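Flestex Releases Iltetti 8, Planning Software for Two-Arm Workcells

2/16/25

Flestex today released Iltetti 8, a new version of its planning and control software for pairs of robot arms that share one work surface. The update is available now to all current license holders.

The main change is in how the software decides which arm does what. Earlier versions gave each arm a fixed half of the table. Iltetti 8 plans for both arms together and can change the split while a job is running. An arm may cross the center line when its path is clear, and the other arm is held or rerouted until the space is free again.

Perception has also been updated. The software combines the view from a fixed camera with the views from the wrist cameras and keeps one list of objects for both arms. When an arm blocks the fixed camera, the object behind it stays on the list at its last known position. 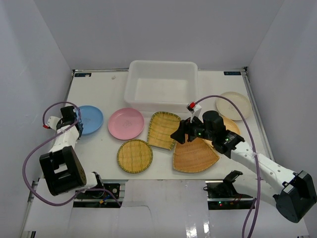
Flestex tested the release on tableware sorting, using plates and woven trays with a plastic bin. Flat items with thin rims are hard to grasp, and woven edges are uneven, so the grasp planner now scores several points along each rim before it picks one. The test set covered 1000 planned picks over 25 table layouts. The layouts and the planner logs are included with the release.

Iltetti 8 also comes with Hanwood, a replay tool that was sold separately until now. Hanwood steps through a recorded job and shows the planned path of each arm next to the path it took. Users can change a setting, such as gripper approach height, and run the plan again without moving the hardware.

Tarawneh, which builds enclosed two-arm benches for research labs, will ship Iltetti 8 on new units starting in February. Owners of older Tarawneh benches can install the update themselves. Settings files from Iltetti 7 will load without changes, but custom grasp scripts need to be converted with the supplied tool.

A license covers one pair of arms. Sites with more than 100 licenses should contact Flestex before updating so that the license server can be moved first.

Release notes and the installer are on the Flestex customer site.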